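Desk, Day 12

The desk project has now outlasted two relationships and a sourdough starter in our building, and I am still not allowed to put anything on it. I wanted everything off, wiped, and then returned only if it could explain itself.

The stapler couldn't. Neither could the Gadska lamp, which went to Hwa-young Geum down the hall along with 4 mugs and a ruler I'd been using as a bookmark. There was a paperback printed in 1921 that I'd been meaning to read since college. It's on the shelf now, where I can mean to read it from farther away.

First thing back was the power strip, on the grounds that my laptop was dying.
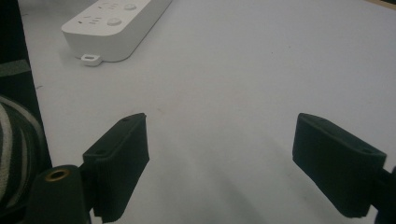 White strip, white surface. The mounting tab is the bit with the hole in it.

I have owned things with mounting tabs my whole life and have never mounted one. Ji-hoon Yang says two screws and it's done, up under the desk, out of sight forever. Ji-hoon also owns a drill. I own a butter knife and some optimism.

I do like a button on top, though. Under the desk I'd be pressing it with my toe, and I know how that ends, with an unsaved document.

So it stays up here for now. Next up is the cable drawer, which I opened last night and closed again.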